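Two Bins on the Table - Gallery - Surkari Shared Studio
Skip to main content
Home Rooms Gallery House Notes Contact
Gallery > Everyday Things > Two Bins on the Table

Two Bins on the Table

Text by Jinfeng Kang. Posted 6/2/19

In this part of our gallery we show the ordinary things of the studio. The finished work of our members has its own pages, and there you will find the prints, the bowls and the bound books. Here it is about chairs, cups, hooks, lamps and, this time, waste bins. I know that a waste bin is not a subject which many people ask for. But we spent a good part of last November talking about them, and I would like to write down what we decided while I still remember it well.

When I joined Surkari, there was one big bin at the end of the corridor, next to the sink. Everything went into it. Paper from the cutting room, cans, bottles, tea leaves, the dust from the floor. In the evening the last person tied the bag and carried it down. It was simple and it worked, in the sense that the waste went away. However, the building at that time changed to separate collection, and the bag from our floor came back to our door with a printed note on it. I still have this note. It says in polite words that drink containers must not be mixed with the rest.

We first tried to solve it with a sign. Shufen Ren made a very beautiful one, with hand-cut letters, and we hung it over the big bin. It asked people to leave cans and bottles on the shelf beside it. For two weeks the shelf was full and the bin was also full of cans. I think the problem was that the shelf did not look like a place for waste. People do not like to put an old can on a shelf, because it feels like leaving it for another person. A bin is clearer. You drop the thing and you are finished.

So we came to the idea of small bins, standing together, in two colors that nobody can mix up. Small was my wish. A big bin becomes a piece of furniture and nobody moves it any more. A small one can be carried to the table where people are working, and in the evening it can be carried back.
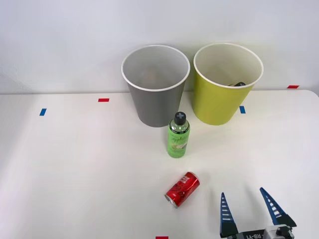 Gray and yellow-green, with an apple drink and a red can in front.

Choosing the colors

The gray one is for drink containers in our studio, and the yellow-green one is for everything else that goes in the ordinary bag. Some members wanted it the other way, since green makes many people think of recycling. It is a fair argument and I had no good answer to it. In the end we asked everybody who came in to the kitchen to point at the bin where they would put a can, without thinking too long, and more of them pointed at the gray. Shufen says it is because gray is closer to metal. I believe it was only standing nearer to the door. Anyway, it was decided and it has stayed so.

I like the white rims. They give both bins the same edge, and so they look like relatives, although the bodies are different. Against a white wall the colors are quiet but you can tell them apart at once. We also discussed a blue one and a very strong orange. The orange was rejected by the photographers, who said that it would throw its color on every white thing in the room, and I must admit that they know this better than I do.

Where they stand

In the first months the bins stood under the sink, behind a door. This was a mistake of mine. I thought a closed door would look tidier, and it did, but people came with wet hands and paint on the fingers and did not want to touch the handle. They put the things on top of the counter. After we took the bins out from there, the counter became free again.

Now their usual place is against the wall by the kitchen window, on the floor. On workshop evenings they go up on a table, so that the participants can see them and do not need to ask. I have noticed that guests ask very rarely where the waste goes. They look around one time, and if they see nothing, they keep the cup or the can beside them the whole evening and then forget it.

About bottles and caps

This is the question that I receive most. Please leave the cap on the bottle. We had a long period in which some members took them off and collected them in a glass jar, and others left them on, and the jar became full of caps which nobody needed. The collection company told us that the cap can stay. The label can stay too. You do not have to peel it.

What we do ask is that you pour out the rest of the drink in the sink and give the bottle a short rinse. Sweet drinks are the worst for us. Apple, peach, cola, it makes no difference; one spoon of it at the bottom of a bag will find the hole in the bag. We learned this on the stairs, and the smell of it stayed through a warm weekend.

About cans

Cans may go in whole. Please do not step on them in the corridor. The sound goes through the floor to the office of Arach below us, and they have been very patient neighbors. If you like to press them flat, do it gently with the hands over the sink. A whole can takes more room, this is true, but the gray bin is emptied every evening and it has never yet been a real difficulty.

One more small thing: a can that is lying on the table is understood by everybody as finished. A can that is standing could still belong to a person. I did not invent this rule, it has grown by itself, and I mention it for new members. If you put your drink down on its side because you are done with it, somebody may kindly carry it away. If it stands, we will leave it until the evening.

What does not go in either bin

Blades from the cutting room go in the metal box with the slot. Rags with oil go in the box with the lid, by the back door. Clay does not go in any bin and it does not go in the sink, please. There is a bucket for it, and Shufen takes care that it gets used again.

Batteries can be brought to the front desk. Light bulbs too. If you are not certain, leave the thing on the front desk with a small note, and it will be brought to the right place together with the others.

Paper is a separate matter. The large offcuts are still collected under the long table, flat, for anyone who wants them. Only small pieces and paper with glue on it should be thrown away. I have seen very good paper in the yellow-green bin, and I have taken it out again, and I am not ashamed to say so.

Liners

We use no bag in the gray bin. It is rinsed and turned upside down to dry overnight. For the yellow-green one we used thin bags in the beginning, and they slipped down all the time because the bin gets narrower toward the bottom and the bag had nothing to hold it. Fang from the print room showed us how to tie a small knot in the edge of the bag, so that it sits tight around the rim. It looks better and it takes only a moment. Later we gave up the bags here too, and now we empty it directly into the large sack downstairs. For sticky things there is a roll of old newspaper on the hook.

From the guest book

"I was glad to see that the bins are allowed to be nice. In our office they are hidden like a secret."

"Where did you find the green one? My daughter wants it for her room."

To the second writer: I am sorry that I cannot give you the name of the shop. Both bins were bought at a market stall, and when I went back some weeks later there were only umbrellas. The woman at the umbrellas thought that the man with the bins comes again in fall. If I see him, I will write it on this page.

"Could there be a third for compost?"

We have talked about it. The tea drinkers are in favor. The difficulty is that our building has no compost collection, so one member would need to carry it home, every day, also in summer. If you have a garden near the studio and would like to do this, please write to me and we will try it for a season.

Visiting

Surkari Shared Studio, 282 Etum Street, second floor. The kitchen and the long table are open to visitors during gallery hours. Please ring the lower bell, the upper one has not worked since the winter. Drinks are allowed at the long table and in the kitchen, and not allowed in the print room or near the drying racks.

If you would like to suggest an ordinary thing for this gallery, send a short message to Jinfeng Kang through the contact page. The next one will be the coat hooks by the entrance, which Shufen has been repairing one after another, and I am waiting until she has reached the last hook.

Back to Everyday Things
Previous: The Step Stool Next: coming soon
Texts and pictures: Surkari Shared Studio. Please ask before you use them elsewhere.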